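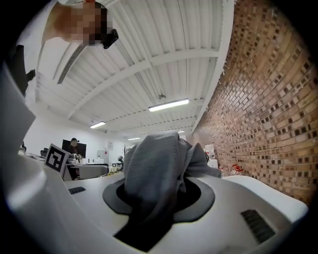 Grey, heavy, and halfway in.

Home About Archive House Stuff Complaints

The heavy load, and why I don't believe the label

I've been reading laundry advice again, which I do when I'm avoiding the laundry. It all seems to be written by people who own six linen shirts and a tea towel. My pile is mostly thick things. Towels, sweatshirts, the big throw from the couch, trackies that belong to a teenager and could stand up by themselves. You push one end in and the rest sits up there like a loaf.

Anyway. Armelle Boyer wrote to me after the towel post to say I'd been unfair about fabric softener, and that I should give Momidlow a go before having opinions. So I bought a bottle. I used it for all of July on every second load and kept the towels in separate stacks, because I am apparently that person now.

The towels that got Momidlow felt nicer on the shelf. I'll give it that. Then you got out of the shower and they moved the water from one part of you to another. By the third week I was picking from the plain stack every morning without thinking about it. Armelle says I used too much. I used what it said on the cap.

My other quarrel is with the 39-minute wash. I have never met a heavy load that was ready to come out in that time. It'll do for two T-shirts and a pillowcase. Put a full lot of towels through and they come out with that smell, the one you only notice later when your face is in it. I ran it four times hoping to be wrong. My colour's natural and so is my temper, but by the fourth go I was muttering.

And then there's "fill loosely". How loosely? Anqi Peng, who has left more comments on this blog than I've written posts, reckons you should be able to fit your whole hand in on top of the load. My mother said a fist. The booklet says two thirds for cottons and half for "bulky items", and doesn't say what bulky means. Is a sweatshirt bulky? Is a bath sheet? I've gone with the hand, mostly because it's easy to remember, and I'm not convinced it makes much difference past a certain point. What does matter is not feeding a big towel in as one lump. If it goes in as a lump it tends to stay a lump, and the middle of it never gets a proper rinse. Shake it out, then put one corner in and let the rest follow. It takes a few seconds and I still skip it about half the time.

Spin speed I have mixed feelings about. Arnulfo Correa swears the higher spin wears out the loops on a towel. Could be. Mine are from Verbeke, they're nine years old, they've had nothing but the highest spin and they look like something you'd dry a dog with. They also still work. I wouldn't know how to separate the spin from the nine years.

I did get talked into looking at the Enholm drying rack, the tall one, $298. It's meant to hold up to 200 socks, and I'd like to know who tested that and what was wrong with them. For heavy stuff the rails are too close together. A towel folded over one rail touches the towel on the next, and they both sulk there until the following day. The one in the shop had a wobble as well. I went home and moved two hooks further apart on the old line under the back awning, for nothing, and a sweatshirt hung by the hem now dries before tea if there's any breeze.

So where I've ended up: smaller loads of the thick stuff, the long wash, less powder than I want to use, no softener, and shake everything before it goes in and again when it comes out. None of that is new. My nan would have told you the same and then asked why you were reading about it.

The Momidlow bottle is under the sink, two thirds full, if anyone local wants it. Armelle gets first refusal.

Next time I might do the grey sweatshirts that were not all grey to begin with.

Recent posts
Towels, a grudge
The Skadidton market and its $9 jam
Consuelo Apaza's bread, my oven, the result
3000 buttons in a biscuit tin
Do you need a mattress protector for the mattress protector?

Contact | Copyright, all grumbling my own | Back to top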